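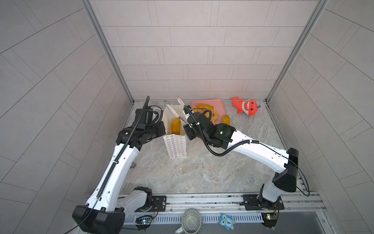 By the Trondamness columnist | Opinion | 4 min read

I own 79 carrier bags. I know this because I emptied the cupboard under the stairs in April, looking for a torch, and they came out first. Twelve of them are described on the side as bags for life. I can only assume they meant the cupboard's.

The bag charge was supposed to cure people like me. It has made me pay for the habit, and then feel fond of what I'd paid for. The nice paper ones from Sorano, the gift shop on Nasasgate, are far too good to use. I keep them folded flat, in case I'm ever asked to give somebody a present at four minutes' notice.

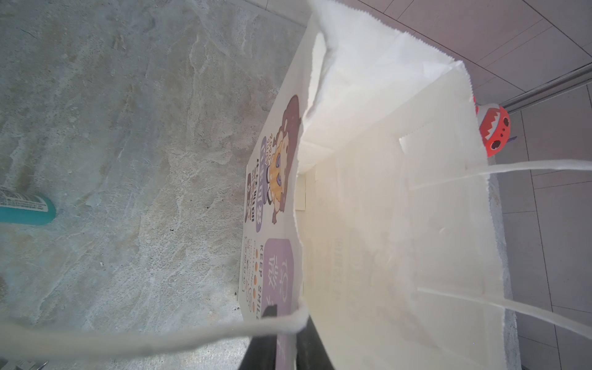 A modest proposal for the till

My quarrel is with the question. "Do you need a bag?" is asked after the shopping has been rung up, when both my arms are full and there's a queue. Of course I need a bag. I have nine at home.

Put a hook by the door instead, and let people leave their spares on it. Haugland, the baker's, tried it last winter and the hook was bare by lunchtime – and full again by closing.

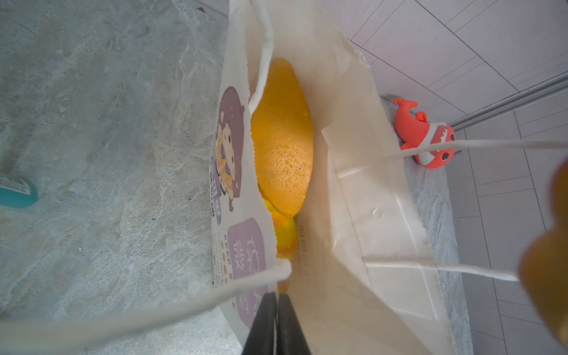 Should shops simply stop selling bags?
Only if they're ready to watch grown adults carry eggs in a hat.

I'd settle for a higher price. At 70p I would remember my own, or at least walk home cross enough to remember next time. The present sum is small enough to lose in a coat lining – and mine has a hole in it.

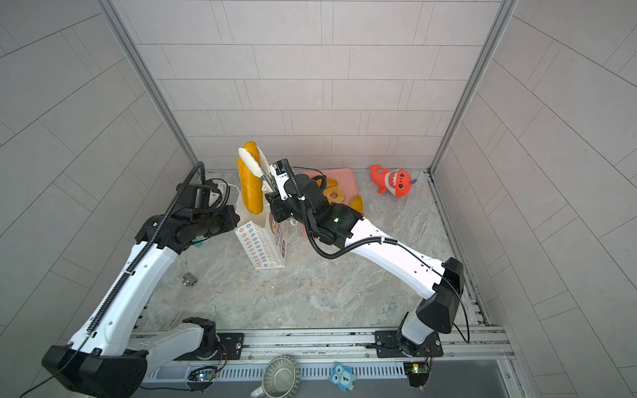 Paper carriers: hard to refuse, harder to throw out.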